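4.2 What guests told us about check-in

I spent January at the front desk of the Bradetham, a hotel with 242 rooms run by the Esness group, handing out a one-page survey. We got 489 forms back, which thrilled me (I'd hoped for half that!).

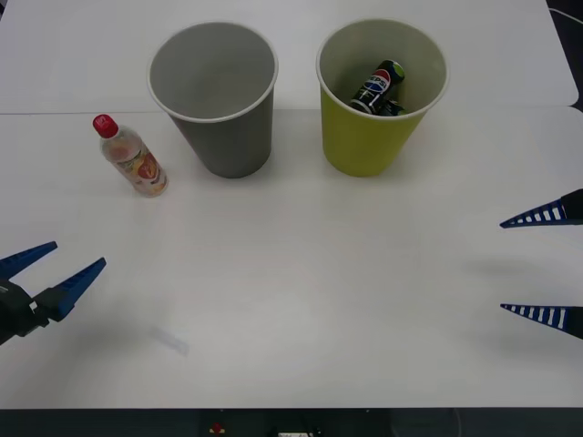 Photo: Mosquera

Most people cared far more about the line than the lobby. Anyone who waited over 12 minutes scored the whole stay lower, breakfast included.

Figure 3. Two cups and a bottle on a white tabletop.

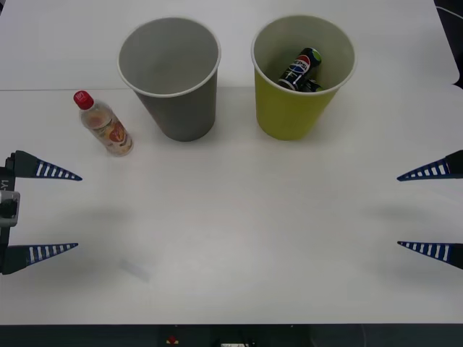
4.3 Late arrivals

I then split out guests who came in after 10 p.m. They were tired, they wanted a key, and they mostly skipped my last question, so I'm leaning on Zundel's 30 interviews here.

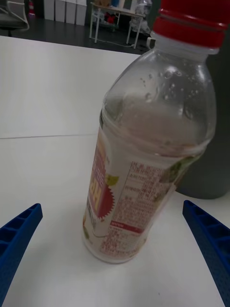
Did late guests mind using a kiosk?
Most were fine with it, as long as a clerk was close by.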